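4. How the class collected the board-sorting data

4.1 The setup we ended up with

I'll say up front that the plan we wrote in the proposal and the thing we built have maybe two paragraphs in common. The proposal had one arm, one task and a tidy schedule. What we got was a room full of second-year students, a hand with more joints than any of them had programmed before, and a task that kept changing because people had opinions about it (good ones, mostly!).

The task that survived was picking small green circuit boards out of a tray and putting them down on a work surface in a known pose. We call the whole pipeline Plellden, after a name one of the teams typed into a config file and never took out. Plellden has a recorder, a labeling tool and a small policy network, and the students wrote nearly all of it. Olanrewaju Tijani and I wrote the parts that stop the arm when something goes wrong, and those were the only parts the students were asked to leave alone.

Camera placement took up more of the course than I would have guessed. We started with a single overhead view, and it worked fine until the hand was over the tray, at which point the hand was all you could see. Benedita Baptista's team moved to a small camera at the wrist, and the other teams copied them inside a week. The wrist view gets you close to the fingers and the boards at the moment you care about. It also gets you sleeves, elbows, cables and whatever else is near the arm, and we talk about what that did to training in 4.3.

4.2 Recording sessions

Each session had one student driving the hand, one watching the recorder and one putting boards back in the tray. The rule was that the person at the tray could reach in between attempts but had to say "in" before and "out" after, and the driver had to repeat it. I thought this would feel silly and get dropped by the second session. It stuck, and I still hear them doing it in other labs.

We kept the surroundings on the table pretty loose on purpose. In earlier classes I had everybody clear the bench down to nothing, and the policies they trained were lovely right up until somebody left a pen out. So this time the bench stayed a bench. A wrist view with the hand near the tray and a person's arm on the far side of it gives a fair idea of what the network has to read (Figure 3).
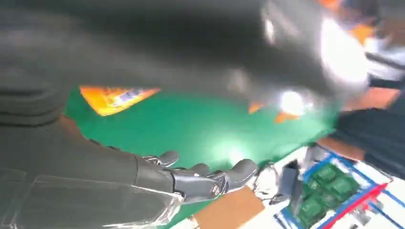 Figure 3. Wrist-camera view during the class project, with the robot hand at left and circuit boards in the blue-framed tray at lower right.

By the end of the recording period the class had 1,239 attempts on disk. We had told everybody to aim for 2,000, and I had even put the number up on the whiteboard, but the last stretch of the term went to cleaning up what we already had. I don't regret that. Emlyn Howells found that one team's clocks had drifted, so their joint readings and their video were telling two slightly different stories, and 61 of the attempts had to be thrown out because we couldn't line them back up. Everything else stayed in, including the clumsy ones. The dataset was frozen on 7/11/23 and all the results in Section 5 use that version.

Labeling was done by the students too, in pairs, using a viewer called Drondesent that Đức Khúc built over a long weekend and then kept improving when he should have been studying for something else. You scrub through an attempt and mark four moments: the hand starts toward the tray, first contact, the board leaves the tray, the board is let go. That's it. We had a much fancier label set early on, with separate tags for slips, regrasps and bumps, and the pairs disagreed with each other so often that the tags weren't worth much. With four moments they agreed nearly all the time, and when they didn't, the argument was usually over first contact.

First contact is hard, by the way, and I don't blame them. Depending on how the hand is turned, a finger can sit right in front of the edge it's touching. Some pairs used the motor current plot to decide and some went by the picture alone. We wrote both methods into the notes and let each pair pick, so if you reuse our labels, please check the method field first.

4.3 What went sideways

Three things cost us real time, and I'm including them because other instructors have been asking.

The first was clothing. A wrist camera doesn't care what it points at, and dark fabric close to the lens can take up a big chunk of the image. The early policies got very confused by this and would freeze whenever a sleeve went by. Our first idea was to filter those images out. Alun Cadwaladr (a student at the time, now helping teach the course) argued that we should leave them in and add more of them, and he was right. Once there were enough of them in the training set, the freezing went away almost completely.

The second was color. The work surface is green and so are the boards, so a board that has been put down has a lot less to stand out against than one still in the tray. Reflections on the surface added to the trouble. One team trained a board detector that was very sure of itself over any patch of orange light, for reasons we never did pin down. They fixed it by shifting hue and brightness at random during training, and I wish we had done that from day one.

The third was cables. I don't have a smart fix for cables. We tied them back, they worked loose, we tied them back again. The Cuvimine team wrote a check that compares the reach of the hand against a rough map of where the cables tend to lie, and it helped a bit, mostly by making drivers more careful.

4.4 How the teams were scored

Every team ran its policy for 49 attempts with the tray filled the same way each time, and a student from a different team kept the tally. An attempt counted if the board left the tray and came to rest flat on the work surface with no help. We didn't score speed. A few people grumbled about that, and they had a point, since a slow policy that pokes at a board for ages can look better on paper than it feels to sit and watch. I'd add a time limit if I ran it again, probably a generous one.

Teams could see one another's code the whole way through, and they borrowed freely. That makes the comparison in Section 5 messier than a proper ablation would be, so please read those rows as a record of what each group turned in at the end of the term.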